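Why I stopped heating the whole apartment

In my country we had central heating for the entire building. It came on in autumn when the city decided, and it went off in spring, also when the city decided. If you were too hot you opened the window. I lived like this for most of my life and I never once thought about what a degree of temperature costs.

Then I moved to Aver, into an old apartment with high ceilings and my own boiler, and the first winter bill was a surprise. For the season I paid 1,260 dollars, and I was still cold in the kitchen. My neighbors told me this was normal for our street. I did not like this word "normal," so I began to read.

The first thing I learned is that I was heating rooms where I was not. The bedroom was warm the whole day while I sat in the living room, and the living room was warm the whole night. I had one thermostat, in the hall, which is a place where a person spends perhaps a minute to put on shoes. It measured the hall very well.

I bought two radiator valves with a timer from Climavstead. They are not the cheapest, but the manual was written clearly and I could follow it without a dictionary. To install them I needed to unscrew the old heads, and one of them had been painted over so many times that I could not see where the head finished and the pipe began. I cut the paint with a knife, slowly, and it took me most of an evening. The second one came off by hand. 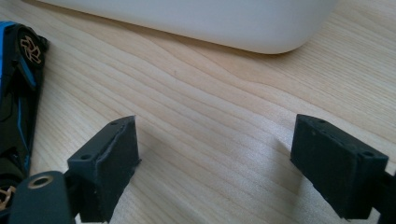 After that I made a schedule. The bedroom gets warm one hour before I go to bed, and then the valve closes and I sleep under a thick blanket. The living room starts at 4 in the afternoon. In the morning I heat only the bathroom. For the first week I forgot about the schedule and was angry at the radiator several times, but one gets used to it — my mother, when she visited, did not.

The windows were the other half of the problem. Mine are old wooden ones, and on a windy night the curtain was moving when everything was closed. I wrote to the landlord and he answered that the windows are "part of the character." So I went to Sellesier, the hardware store behind the train station, and bought foam tape for 100 dollars in total, which is a lot of tape. I measured the gap first with a folded piece of paper. If the paper slides out when the window is closed, you need the tape; if it stays, leave this place alone, or later the window will not shut.

The balcony door on Daly Street side I did twice. The first tape was too thick and I had to push the door with my shoulder.

The next winter I paid 961 dollars. I know that one winter is not the same as another, and this one was perhaps a little softer, so I do not want to promise anybody the same result. But I was less cold than before, also in the kitchen, and the curtain hangs still.

What I have not solved is the hall. The thermostat is still there, and when the front door stays open too long it thinks the whole apartment is freezing and starts the boiler. An electrician can move it to the living room, but he must open the wall for the cable, and for this I need permission from the landlord. I asked him in May. I will write here when he answers.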